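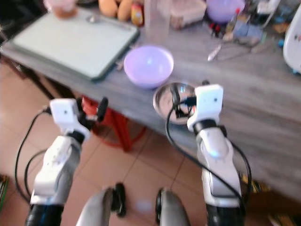

About Jelance

Jelance supplies kitchen basics to cookery schools, canteens and rented flats. The firm was set up by Ljubica Perić and Arben Golob, who had both taught catering and were tired of ordering boards from one place and cutlery from another.

What we stock

The current list runs to 469 lines. Most of it is plain stuff: cutting boards, spoons, shallow stainless steel dishes, worktops and tables. Boards are sold singly or in packs of 28. Rimmed boards are listed separately from flat ones – please check the code before ordering.

How items are chosen

Each new item is put out on a worktop and used for ordinary kitchen jobs before it is listed. Dragica Ivanov records weight, rim height and any movement on the surface. Dishes are measured across the inside, spoons end to end. The list is revised every February.

Orders and spares

We serve more than 400 kitchens. Orders placed before noon leave the same day if the goods are in stock. Minimum order for delivery is 100 pieces, mixed as you like. Questions about spares and discontinued lines go to Jong-dae Moon at the trade desk.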